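Ticket 221: quilted jacket, filling shifts after washing
Product: Pearce padded jacket, dark green
Status: Open, waiting on customer 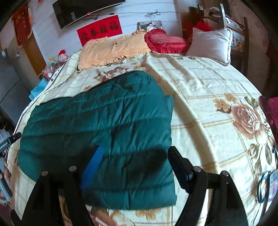

Customer bought the jacket in May from our Drunusus store. After the second wash the filling bunched up along the bottom of several channels and the back feels thin between the shoulders. She wants to know if it can be fixed at home or has to come back.

Wash details from customer: cold cycle, Emesier liquid detergent, no softener. Hung on a rail overnight. No dryer.

9:40 am – Asked her to lay the jacket flat on a bed, opened out, and work the clumps apart with her fingers, one channel at a time, from the hem up.

11:15 am – Customer replied. Sleeves and front are much better. Two channels on the back still have hard lumps.

11:30 am – Advised 19 minutes in the dryer on low with two clean tennis balls, then flat again until cool. Care label allows low heat. Told her to skip the rail next time – the wet filling slides down when it hangs.

2:05 pm – Lumps gone in one channel, smaller in the other. No loose stitching that she can find.

2:20 pm – Asked her to repeat the dryer step once. If the last lump stays, send to Skirkov repairs under code 139. Repair is free within the first year, return postage included.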